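What Happens to the Fruit? Snack Waste in the Lidholm Study Hall

My project for the spring term was about food waste, and I'll admit I picked it because I'm hungry most of the time and the study hall in Lidholm has free fruit. Every morning the Putovia food program drops off crates for students to help themselves, and every evening there's a sad pile of leftovers by the sink. I wanted to know how much of it gets thrown out and whether moving things around would change that.

I started in May with a kitchen scale, a notebook and a very patient roommate. For the first half of the project I didn't touch anything. I just weighed what came in at 8 a.m. and what was left when the hall closed, and I wrote down what kind of fruit it was and what shape it was in. I also left a short survey on the tables (one page, because I know how I feel about two-page surveys). I got 62 back, plus one that was only a drawing of a banana, which I kept but didn't include.

The survey was more fun to read than I expected! People had strong feelings about pears. The most common complaint was that the fruit sat in deep crates and you had to dig, and no one wants to dig when other people are watching. 47 students said they would take fruit more often if it was at hand height and near the door. 11 said they didn't know it was free, which made me kind of sad – there is a sign, but it's tiny and it's behind the coat rack.

So for the second half I spread the fruit out in single layers near the door instead of leaving it in the crates, and I wrote a bigger sign. Apples and oranges went in front, bananas to the side so they wouldn't get squashed. I kept weighing everything at the same times as before.
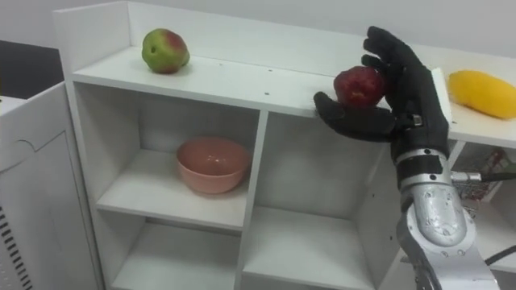 Results

In the crate weeks, 53 percent of the apples by weight were still there at closing time. After the move it dropped to just under a third, and I was so happy I told my whole hallway. Oranges barely changed. I think that's the peeling problem, and a couple of surveys said the same thing (sticky hands, then a keyboard, no thank you). Bananas got a little better, but a lot of them still went brown before the second day, and people will walk right past a spotted one.

Pears stayed bad the whole way through. The ones from Chauke come in rock hard and then they're ripe for what feels like an afternoon. I tried putting a note on them saying "ready tomorrow" and I have no idea if anyone read it.

Problems with my method

The big one is that exams started near the end of the second half, so the hall was fuller and people were snacking more. I can't separate that from the new setup. I also missed two evening weigh-ins when my bus from Terkar was late, and I left those days out completely. And I changed the sign and the layout at the same time – my teacher pointed out that I should have done one and then the other, and she's right.

If I did this again I'd run it in the fall, change one thing at a time, and ask for fewer pears.

Contact the Lidholm student projects page | © Lidholm Study Hall | Back to top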